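3.2 Bedside storage

Rooms at the Jandley site were surveyed in December, 44 in all. Drawer contents noted on opening, nothing moved. Phones left out of the count - fixed items.

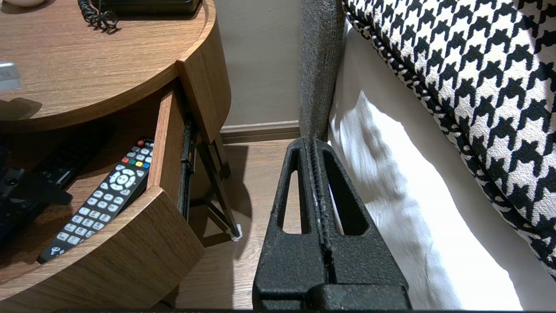 Figure 2. Nightstand drawer, open.

Remotes were the item guests asked the desk for most. Staff put them away, guests look on the tabletop. In Figure 2 the remote lies in the drawer while the phone sits on top - a split we coded as "mixed" storage. Seperate codes were kept for empty drawers.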